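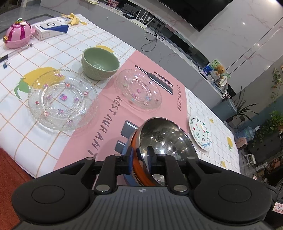

**Table Service 1, Unit 4: Laying a family table**

Handout for the Curnton evening group. Bring it to the practical, along with your apron and the cover sheet from Unit 3.

## 1. The cloth

A patterned cloth does part of the decorating. With a printed cloth (fruit, checks, a thin grid) keep the rest of the setting simple, or accept that the table will look busy and space things farther apart.

- Iron the center fold flat. The side folds can stay.
- The drop should be even on opposite sides. For home dining, 20 cm is enough.
- Use the lines of a grid print to check that the cloth is straight before anything goes on it.

## 2. Placemats

A mat marks one cover. Set it square to the table edge for a formal meal. A mat laid at an angle is fine for breakfast or a shared lunch, but then every mat on the table should be at the same angle.

Mats with lettering or printed cutlery are common in cafes. The lettering should read from the guest's chair where the design allows it. Printed cutlery is decoration, so real cutlery is still laid.

## 3. Glass plates

Clear glass lets the mat and cloth show through. Crumbs and fingerprints show too.

- Hold by the rim and polish with a dry, lint-free cloth.
- Beaded or scalloped rims catch on each other. Do not slide one plate across another.
- Plates with gem decoration are washed by hand in warm water, no scouring pad. Check for missing pieces before service.
- Decorated plates are best used for wrapped sweets or as display plates. If food is going on them, confirm with the supplier that the decoration is food safe. The Ditero catalog lists this under each item.

## 4. Bowls

| Type | Good for | Watch for |
|---|---|---|
| Stainless steel | Salad, fruit, bread | Water spots, dents |
| Ceramic | Soup, cereal, dips | Chips on the rim |

Steel bowls with a colored outside band should be dried right after washing. Faceted ceramic holds grease in the angles of the outer surface, so use a soft brush.

Shared bowls go in the middle, between the covers. Leave a hand's width around each one.

## 5. Practical

You have 20 minutes per table. Lay two covers and one shared bowl, then clear in reverse order: bowls, plates, mats, cloth.

Reading: Bastos course pack, page 39. The Jirnville group uses the older edition, where the same section comes before the chapter on glassware.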